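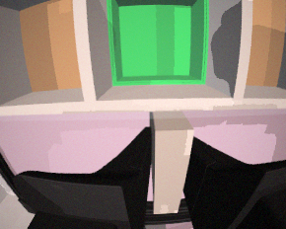

4. Filing an incident report (Zerkbridge terminal desks)

For shift leads at the Zerkbridge valet and baggage desks. Covers assaults, threats, shoving, grabbing, thrown objects. Lost bags and scraped bumpers go in section 6, not here.

Before you start: have your Korkulow login and the desk code. No desk code, no report. The code is on the back of your badge.

4.1 Right after it happens

1. Call airport police from the desk phone. Dial 8, wait for the tone, then 2 for dispatch.
2. Give your location first. Door number, level, nearest carousel.
3. Get staff and passengers away from the person. Don't chase, don't block the doors.
4. Anyone hurt – ask for a medic on the same call. Do not hang up and redial.
5. Write down the time.

CAUTION: Do not hold or restrain anyone. Desk staff are not security and are not covered for it.

4.2 Opening the report

1. Log in to Korkulow. Choose New, then Incident, then Person.
2. Enter the desk code. Location fills in by itself. Check it, because the level is sometimes wrong on the lower curb desks.
3. Set the type. If you can't decide between Threat and Assault, pick Assault if there was any contact at all.
4. Add the people involved. Employee numbers for staff. For passengers, name and flight if you have them, otherwise leave blank. No nicknames, no "tall guy".
5. Type what happened in the order it happened. Short sentences. What you saw yourself goes in box A, what somebody told you goes in box B.
6. Save. You get a report number starting with Z. Give that number to the officer.

Note: the form times out after 20 minutes and you lose everything since the last save. Save often.

Note: if the person involved is well known, fill in the form exactly the same way. Tick Media Flag at the bottom and carry on.

4.3 Witness statements

1. Print form W from the Karabulut printer in the back office. Tray 2.
2. One witness per form. Keep witnesses apart while they write if you can.
3. Don't correct spelling, don't suggest words. Signature and time at the bottom.
4. Scan all pages and attach to the report. Originals in the gray envelope, report number on the front.

CAUTION: Never photograph a statement with your own phone.

4.4 Requesting video

Do this the same shift. Footage is overwritten after 30 days and Udside wont restore it once it's gone.

1. In the report, open Video, then Request.
2. Enter start and end times. Add a few minutes either side.
3. Pick the cameras from the map. Not sure – pick all of them for your desk.
4. Submit. Status should change to Sent. If it stays on Draft, log out, log back in, submit again.

4.5 Press and phone calls

Reporters may call the desk, sometimes within the hour. Say "I'll pass you to the airport office" and transfer. Do not confirm names, injuries, charges or wether police came. Same goes for social media, including private groups.

4.6 Closing your part

1. Check statements are attached and video status is Sent.
2. Press Submit to Manager. You can't edit after this, only add a note.
3. Write the report number in the handover log.

If you get a court letter or a call from a lawyer later on, see 4.7 before answering.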